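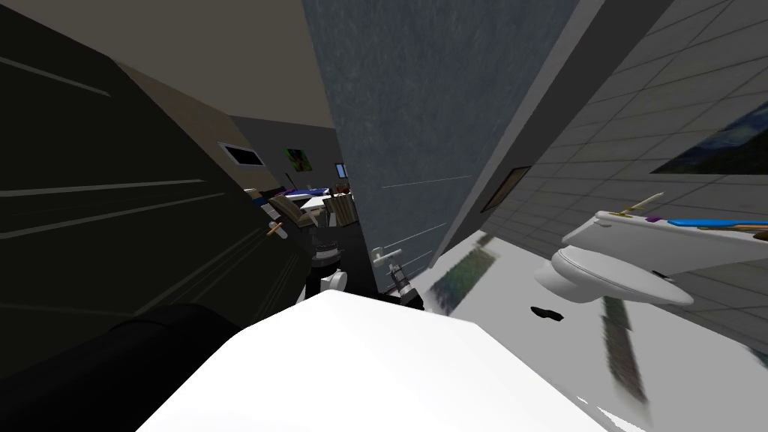 Simulated bathroom, with the two grippers at the middle and the toilet to the right.

Unit 4 notes: planning and paying for a two-gripper setup

Welcome back, everyone, and do keep your budget sheet from last time to hand, as we shall be scribbling on it again. This week we work out what a pair of grippers costs a small department that wants to try household tasks, and (a question people often skip, I'm afraid) how much of the trying can be done on a computer before any money is spent.

Start with the room. A bathroom is a lovely test for a budget, being full of awkward things: tiled walls, a toilet to reach past, small items such as the slim cream one and the long blue strip lying on top of it. Building a practice bathroom is dear. In our worked case the Dremine room pack, which is a set of simulated rooms, comes to 673 pounds for the year, and you can use it from your own desk.

Next the hardware. We have two quotes to compare, and please read both to the end before you fall in love with either!

Drurico: 3199 pounds for the pair of grippers, cables included, delivery extra.
Trumico: 855 pounds for each gripper, with a controller to be bought separately.

At first glance Trumico wins easily, two grippers making 1710 pounds. But ring up and ask the price of the controller, and ask whether one will run both hands or whether you need two. Last year's group left that line blank and had to go back for more money in November, and very cross they were about it.

Then set aside 600 pounds for spares and repairs. Fingertips wear, cables get trodden on, and somebody will drive a finger into a tile sooner or later. If you would like a service plan too, the Dong leaflet at the back of your pack explains what theirs covers, though you will need to ask them for a price.

For the seminar

Add up the Drurico route with the room pack and the spares money. You should get 4472 pounds before delivery. Write down the highest controller price at which Trumico would still be the cheaper choice, first with one controller and then with two. Bring your workings, crossings-out and all, and a note of anything you would test in simulation before signing the order.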